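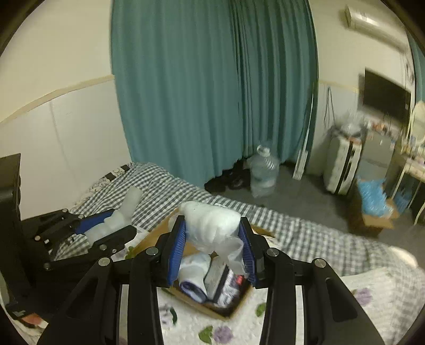 Griren Shipping and Receiving Team

How to pack breakable things for a parcel

Last update 2019-01-19, by Deividas Žukauskas

This page is for everybody who sends glass, ceramic or other breakable goods from our building. Before, we had a printed sheet near the packing table, but it was old and two of the steps were wrong. Please use this page now. If you pack only books or clothes, you don't need it, and the short page for soft goods is enough.

I wrote the steps in the order in which I do them myself. Ayuba Baidoo read them and corrected the part about tape, as he has packed for much longer than me.

What you need

A new cardboard box, or a used one which is still stiff
A second, bigger box, if the item is very thin or very expensive
Thin wrapping: foam sheet or tissue
Bubble wrap, small bubbles
Filling paper, the brown one from the roll
Packing tape, 2 inches wide
Scissors or a safety knife
A marker
A kitchen scale or the floor scale

The filling paper is kept under the table on the left side. When the roll is nearly finished, take a new one from the shelf and write it on the list. We buy it from Statano, and delivery takes one week, sometimes more.

Step 1. Choose the box

The box must be bigger than the item on all sides. I leave 2 inches for a small item and 3 inches for a heavy one. Many people choose a box which fits exactly, because it looks neat. But then a hit from outside goes directly to the glass.

A box which is much too big is also a problem. It needs a lot of filling, the filling sinks during the travel, and the item starts to move. If you put the wrapped item in the box and you can fit two flat hands on every side, the size is good.

For a used box, press the corners with your thumb. If a corner is soft, put the box in recycling. Also remove the old labels completely. We had a parcel for Gwilliam which went back to the old address two times, only for a small label with a bar code which was left on the bottom.

Step 2. Close the bottom

Fold the short flaps first, then the long ones. Put one strip of tape on the middle line, and let it go over each end by 3 inches. Then put a strip on both edges, so the tape makes the letter H. For a heavy box, put a second strip on the middle line.

Don't fold the flaps one under another without tape, as people do when they move house. It holds well when you carry it, but in a parcel center it opens.

Step 3. Separate the parts

Take the item apart if this is possible. A teapot lid is wrapped apart from the teapot. A lamp goes without its bulb. A picture frame with glass gets a cross of masking tape on the glass, so if it breaks, the pieces stay together and don't scratch the print.

Batteries must be out. If you are not sure if a battery is allowed in the parcel, ask before you close the box.

Step 4. First layer

The first layer protects the surface. Use foam sheet or tissue for it. Bubble wrap directly on varnish or gold paint can leave small round marks, especially when the parcel stays in a warm van.

Put the sheet flat on the table, put the item on one corner and roll it to the opposite corner. While you roll, fold the sides in. Push the end of the sheet inside the opening of a cup or vase. For a handle, make a small rope from tissue and wind it around the handle first, until the handle is as thick as the wall of the cup. Most cups that come back broken are broken at the handle.

Use little tape on this layer. One small piece is enough, and fold its end under so the customer can open it without a knife.

Step 5. Fill the empty space inside

A vase, a jug or a bowl is weak because it is empty. Crumple paper and put it inside, not too strong. You should feel a little resistance when you push with a finger. If you press the paper with force, you can crack a thin glass from the inside. I did this once with a glass from Grenach and I still remember the sound.

Step 6. Second layer

Now comes the bubble wrap, with the bubbles on the inner side. Two turns for ceramic, three turns for glass. On the top and the bottom leave enough wrap to fold over, and tape it.

Then do a simple test. Hold the wrapped item over the table, low, and knock on it softly with your knuckles. If you feel the hard surface, add one turn.

Plates are done in another way. Each plate gets its own layer, then you put four together and wrap them as one packet. In the box they stand on the edge, like records in a music shop. Flat plates carry the weight of all the plates above, and the lowest one breaks.

Step 7. Put it in the box

Make a bed from crumpled filling paper on the bottom, 2 inches high after you press it with your hand. If you press and it goes completely flat, you crumpled too little. Heavy things go down first, light things on top. Between two items there must be paper or a piece of cardboard, also when both are wrapped already.

Fill the sides before the top. Push the paper down in the corners, where there is usually a hole that you don't see. At the end, the filling should be a little higher than the edge of the box, so you need to press softly to close the flaps. If you need to press hard, take some out.

Step 8. Shake

Close the flaps with your hands, without tape, and move the box gently left and right. You should hear nothing and feel nothing. If something moves, open and add paper. Please don't skip this step when there is a lot of work. It takes less than one minute, and a claim for a broken parcel takes me half a day.

Step 9. Papers, tape, label

Put the packing list on top of the filling, with the text up. Then close the top with the same H of tape as on the bottom.

The label goes on the biggest side, flat, not over an edge and not over the place where the flaps meet. Don't put clear tape over the bar code, the scanner sometimes can't read it through the shine. Ayuba asks also to write the order number with marker on one short side. When the boxes stand on the shelf, only this side is visible.

A "fragile" sticker is allowed and we have plenty. But please pack as if the sticker was not there.

Step 10. Weight

Weigh the box after it is closed. Write the weight as the scale shows it, for example 2,450 grams, and don't round it down. When the weight on the label is lower than the real one, the carrier adds a fee and the customer gets the parcel later. Boxes over 37 pounds must go on the floor scale and two people carry them.

When to use two boxes

For thin glass, for old ceramic and for every item with a value of 175 dollars or more, we use two boxes. Pack the first one as described. Then take a box which is 3 inches bigger on each side, make a bed of filling, put the first box in the middle and fill all around and on top. Only the outer box gets the label, but put a copy of the address on the inner box too.

Common questions

Can I use newspaper?
As filling yes, if it is dry. As first layer no. The ink goes on white ceramic and it is difficult to wash it off.

Can I use the foam peanuts?
We still have one bag. They are good for small light items in the outer box. For heavy items they are not good, because the item slowly sinks through them to the bottom.

How much bubble wrap is too much?
If the item became a ball and doesn't fit anymore in the box you chose, then probably the box is too small. Take the next size and use less wrap and more paper.

The item came to us broken already. What do I do?
Don't throw away the box or the filling. Make photos of the item, of the inside and of all the sides of the box, and send them to me the same day. The carrier asks for the packing, and without it they don't pay.

What about cold weather?
In February we often get parcels from the van which are very cold. Leave glass closed in its box for some hours before you unpack it, so it can warm up slowly. The tape also sticks badly to cold cardboard, so bring the flat boxes from the storage the evening before.

Box sizes on the shelf

Small: cups, one mug, small jars
Medium: teapot, vase up to 10 inches, four plates
Large: lamp foot, big bowl, set of glasses
Long: bottles, rolled prints, candle holders

The long boxes come 17 in a bundle. Please cut the strap away from your face and put it directly in the bin, as people step on it.

If some step is not clear, or you do it in a better way, write to me or leave a note on the board beside the floor scale.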